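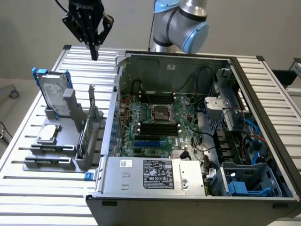
Ticket 1029
Product: used desktop tower, Dell, sold stripped for parts or rebuild
Opened by: Hadiza Ekwueme
Category: No power / no display
Status: Closed

Problem as reported

Tower bought through Gomamari in March as a bare unit. Customer has rebuilt it with a processor, memory, drive and graphics card bought separately. When the power button is pressed the fans spin up, stop after a couple of seconds, then spin up again. Nothing on the monitor. No beeps. Same result on two power outlets and with a second monitor cable.

Customer has already tried:
- reseating the memory
- a different monitor
- leaving it unplugged overnight
- clearing the settings with the jumper

Log

Reply 1, Gomamari support

Thanks for the detail. Please strip it back to the least it needs to start. Switch off at the wall, pull the power cord, and hold the power button in for a few seconds. Lay the tower on its side with the cover off so you can see the whole board. Take out the graphics card and unplug the drive. Leave in the processor, its heat sink and one stick of memory. Then try again using the video port on the board.

Please also look at the processor socket before you put everything back. The heat sink has to come off for that. Undo the screws a little at a time, working across the corners. Don't pull the heat sink straight up if it feels stuck. Twist it slightly first. 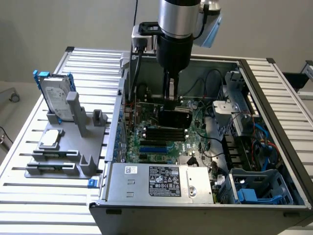 Heat sink over the board, memory slots just in front of it.

Customer update

Did all that. With the card out and the drive unplugged it still cycles on and off. One stick of memory, tried in two slots. No change. Got the heat sink off without trouble. I can't see any bent pins in the socket but my eyes are not what they were, so I went over it with a magnifier and a torch. The old paste had gone hard on one side and there was hardly any on the other. Wiped it off with alcohol.

The memory is a pair of Nidon sticks. The colour of the label is different on each one, but the part number is the same.

Reply 2, Gomamari support

The uneven paste suggests the heat sink wasn't sitting flat. That alone would not normally stop it from starting, but fix it while you are in there. Put a small dot of fresh paste in the middle, lower the heat sink level and tighten the screws evenly.

Next, check the processor power lead. It is the small square plug, separate from the wide main one. It can feel seated when it isn't, so pull it out and push it back until the clip catches. Check the wide plug the same way. While you're there, look for any cable caught under the drive cage.
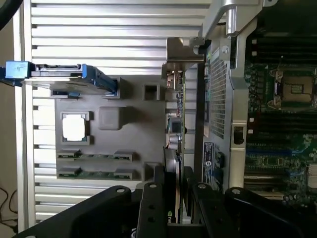 Obi wrote in on the same thread: I had this exact cycling on one of these towers and it was the small square plug. The clip was broken, so it looked fine but backed out every time I moved the cables. I'd look at the clip before buying anything.

Customer update

Obi was right to bring up the clip. Mine is not broken, but the plug was sitting crooked and one side was only partway in. Pushed it home and heard it click. The tower now stays on, but there is still no picture and now I get beeps.

Reply 3, Gomamari support

Good, that is progress. Beeps with the power staying on usually point to the memory. Try each stick alone, starting with the slot marked 1 on the board. Line the notch up with the key in the slot, press both ends down and check that the latches close without being forced. 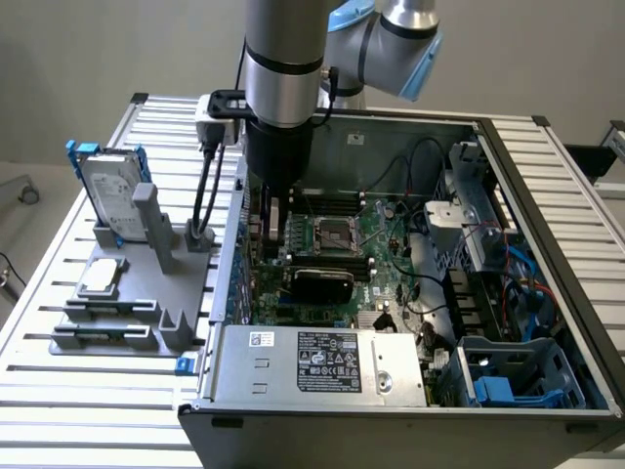
If one stick gives a picture and the other gives beeps in the same slot, set the second one aside. If both give beeps, send us the part number and we will check it against the board.

Customer update

First stick in slot 1: picture. Second stick in slot 1: beeps. So that one is bad. Clundier sold me the pair and will swap it under warranty. Put the graphics card and the drive back one at a time, starting the machine after each. Both fine. Let it run for 50 minutes with the cover on and it stayed up.

Resolution

Processor power plug not fully seated. One faulty memory stick, to be replaced by the seller. Thermal paste renewed. No fault found in the board or power supply. Customer happy to close, and will reopen under the same number if the replacement stick gives trouble.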